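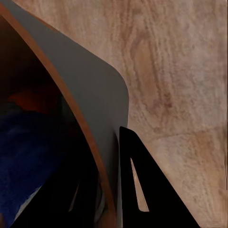 Wrist view in sim, one finger inside the rim and one outside

Container wall grasp: fingers close, controller faults on lift

wmorsy
Posted 18 Oct 2018

Looking for ideas on a fault I can't pin down. The task is to pick up a gray container by its wall, one finger in and one out, and move it to the other side of the table. In sim it goes fine nearly every run. On the real cell in Wultstead it gets to the grasp, starts the lift, and then the arm goes into protective stop. I ran it 46 times yesterday and got 33 stops. Same trajectory file in both cases.

The log only says "force limit exceeded, joint 3". No collision that I can see. Payload is set for the gripper alone.

stavros_z
Does it stop at the same height each time?

wmorsy
No. Usually right at the start of the lift, but a few got partway up before it tripped.

akrishnan
Your payload is wrong then. If it's set for the gripper alone, the controller sees the container as an outside force as soon as it leaves the table. Set the payload after the grasp and try again.

stavros_z
I don't buy that as the whole story. An empty container should not trip joint 3 by itself. What's in it?

wmorsy
Varies. For these runs I had parts in it, I didn't weigh them. I'll set the payload after grasp and report back.

melati.k
Look at how close the outside finger is to the wall before you close. In the picture there's only a thin line of shadow between them. Sim will forgive that. If your real container sits a few mm off from where the planner thinks it is, the finger comes down on the rim, or pushes the wall sideways the whole way down. Then the arm is already loaded before the lift starts and it doesn't take much more to trip it.

We had this at Mellwood with a different gripper. It took us 6 days to find and it was a bad camera calibration.

akrishnan
That would show up as a stop on the way down, and he says it gets to the grasp.

melati.k
Not if it stays under the limit on the way down. Plot the joint torque from approach through lift. If it's already climbing before the fingers close, it's position and not payload.

wmorsy
OK, did both. With payload set after grasp I still get stops, but fewer. Torque on joint 3 starts climbing during the approach, before the close command. So Melati is at least partly right.

For now I've raised the force limit so I can keep collecting runs.

stavros_z
Please put that back. The limit is part of the safety config and if anyone walks up to that cell they're relying on it. Who signed off on the change?

wmorsy
It's fenced and I'm the only one in there.

stavros_z
Doesn't matter. Put it back, slow the approach down and fix the offset.

akrishnan
Agree with Stavros on this one. I still think you should weigh the contents.

wmorsy
Limit is back to the old value. Checked the calibration and the container pose is off by 3 mm toward the outside finger. Redoing it tomorrow with a wider opening on approach. Will post the torque plots when I have them.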